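Search this site
Enter keywords

About the Vimov Showroom
2/12/20 | By Koen Claeys
1 min read

Vimov supplies tables and cabinets to homes, schools and small offices. The company holds 258 designs, and its showroom presents tabletops with marbled patterns beside cabinets in light wood grain.
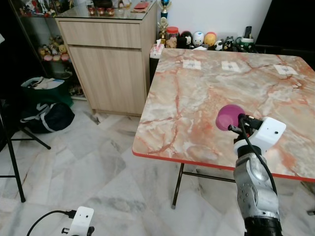 Henryk Głowacki wrote to us in October that he had ordered a marbled top for his dining room and found that the veining looked much stronger at home than in the catalog. Customers are therefore invited to view a full tabletop before ordering – small samples seldom show how the veins run.
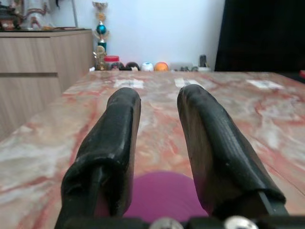 Orders are received at the Dravitz office and confirmed in writing within 16 days. Cabinets may be ordered separately or together with a table. Inquiries about finishes should be addressed to Wim Van Damme.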